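Losing grip on the left hand

I said last time I would write up the peg drops once we understood them. We mostly do now, so here are my notes.

The symptom first. Starting in July the left hand would close on a peg, report a good grasp, lift, and then open a little at the top of the lift. Not all the way, maybe a few millimeters at the fingertips. The bigger parts usually survived it. The pegs fell. The log showed no fault at all, and the controller carried on and tried to insert a peg it no longer had, which meant pushing bare fingertips into the plate until the force limit tripped.

We lost most of a week blaming the grasp planner. Kyu-ri Jeon rewrote the approach heights, I lowered the closing speed, and the drop rate stayed where it was. Then she pulled 730 grasps out of the log and sorted them by time since power-on instead of by part. Nearly every drop came after the first 75 minutes. Cold hand, no problem.

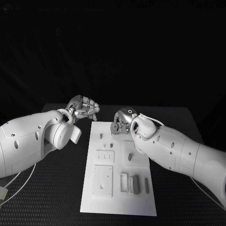

The fault was in the finger current limit. When the hand driver gets warm it cuts the holding current, and our version of the Sumby firmware does it without setting the warning bit. The cut is small, so a wide part held across its sides doesn't notice. A little grey cylinder standing on end is different, with the fingertips bunched together and not much surface to hold on to. The right hand has the same driver and the same firmware but had only dropped 4 parts in the whole log. It does fewer long holds in our sequence, and I think that is the entire reason, though I haven't tested it.

The part I like least is the safety side. Man-sik Noh had been reaching in to reset fallen pegs with the arms paused, and paused on our setup means holding position under power. After a drop the controller still believed it had a part. If someone hit resume, the next move was a push straight down at the board. He wasn't hurt. He did get his hand out with less time to spare than either of us wanted, and we stopped running that afternoon.

What we changed:

Drive power comes off before anyone reaches over the board, every time.

Resume now requires a fresh grasp check. If the finger gap doesn't match the part, it goes home and waits.

Driver temperature is logged once a second, and we stop at a limit some way below where the current cut begins.

Long holds are broken up, so the hand sets the part down and picks it up again.

I sent the logs to Stollel, who sold us the hands, and they are looking at the missing warning bit. No drops since the changes, but we have only done short runs so far. The next one is a full afternoon.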